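Postharvest Handling of Produce
Handout 6: Climacteric Fruit and the Control of Ripening

6.1 Two patterns of respiration

Harvested fruit continues to respire. Sugars and acids are consumed, and carbon dioxide, water, and heat are released. In non-climacteric fruit (citrus, grape, strawberry) the respiration rate declines steadily after picking and eating quality does not improve. In climacteric fruit (banana, mango, pear, tomato) the rate falls to a minimum, rises sharply to a peak, and falls again. The rise is accompanied by a burst of ethylene, and most of the visible changes of ripening occur during or shortly after it.

6.2 Ethylene: System 1 and System 2

System 1 is the low background production found in all plant tissue. It is self-limiting: added ethylene suppresses it. System 2 operates only in climacteric fruit and is self-amplifying. Once it has started, removing the external source of ethylene does not return the fruit to the green state. The storage operator therefore has control before the switch and very little after it.

6.3 Color, starch, and firmness

Banana peel turns yellow mainly through loss of chlorophyll. The yellow carotenoids are already present in the green peel and are unmasked as the green pigment breaks down. In the pulp, starch is converted to sugar over the same period. Peel color is a convenient index of this conversion — but the two can separate. Cavendish types ripened at tropical temperatures may soften fully while the peel stays partly green.

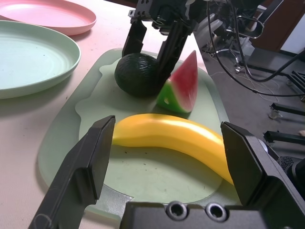 Figure 6.1. Yellow peel color, banana shape on a pale green board.

Color should be read under constant white light, against the same chart each time. Firmness is measured separately with a penetrometer, on peeled pulp, at the midpoint of the finger.

6.4 Worked problem

The Grustham ripening room holds 294 cartons. Air samples are drawn at 2 points, one at the door and one at the return duct. The door sample reads consistently lower in ethylene. State which reading should govern the dose, and explain how a leaking door seal would affect carbon dioxide in the same room.

6.5 Before the next session

Read the Bailly notes on chilling injury, sections on peel browning and failure to ripen. Bring the Pretby storage tables. The lab write-up for 6.4 is limited to 50 lines, graphs excluded.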